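Alva Countertop Toaster Oven: Six Months In
Review by Kavitha Thampi

I bought the Alva in March to replace an old Dadora that had stopped holding its temperature. It cost $153 with shipping. Since then it has done nearly all of our toast, reheated pizza and weeknight vegetables, and the big oven mostly stays off.

Heat is the good part. A tray of carrots cut to finger size takes 16 minutes at 425 and browns evenly except in the back left corner, where it runs a little dark. I turn the tray halfway. Frozen fries come out better than they did in the Dadora, though you have to keep them in a single layer.

Toast is average. The dial goes to 6 and anything under 4 is warm bread. A second batch browns faster than the first, so turn it down a notch.

The timer is loud and can't be adjusted. The crumb tray slides out from the front, a big improvement over tipping the whole thing over the sink. The door glass needs a scrub every couple of weeks.

Measure before you order. The handle sticks out and the cord is short. My neighbor Prakash Kartha had to return his because it wouldn't clear the cabinet.

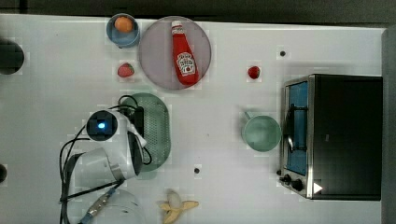 Black toaster oven from above, with a plate and ketchup on the white table.

Four stars. I would buy it again at this price, but not for toast alone.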